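Tikkanen short course: robots in furnished rooms
Handout 3 - Good practice for garment work on a bed
Course tutor: Chiyo Kinoshita

These rules apply to all sessions at Wultcombe. They add to the maker's manual and the site risk assessment, and do not replace either. If the documents disagree, follow the stricter one.

Before the arms are powered
Walk the route to the bed and check the carpet for raised edges. Agree who holds the stop button. That person does nothing else during the run.
Keep hands and faces outside the reach of both arms. Reach is measured from the shoulder joint with the arm straight, plus 100 mm.

During the run
Use the reduced speed setting for any move over bedding. Soft surfaces give poor contact readings, so set the lowest height from the mattress - never from the top of a fold.
Dark cloth is hard to judge in depth. Check the gripper position from the head view and the wrist view before closing.
Stop both arms before anyone straightens a garment by hand.

Afterwards
Park the arms, then log the run on the Jumska sheet. Record every stop, including those made in error. Keep sheets for 2 years.

Wrist view first, then head view:

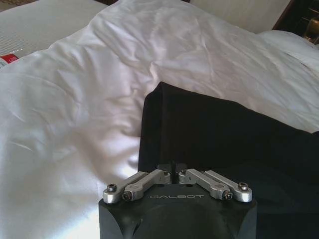
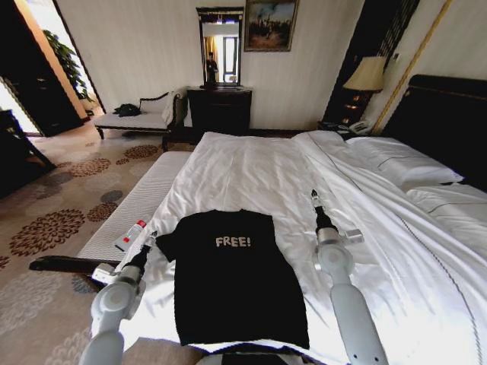 Page last changed: 16 October 2018

Reading for next time: section 22 of the Luluda site rules, on shared spaces. Bring your own copy of the risk assessment form, with the first page filled in.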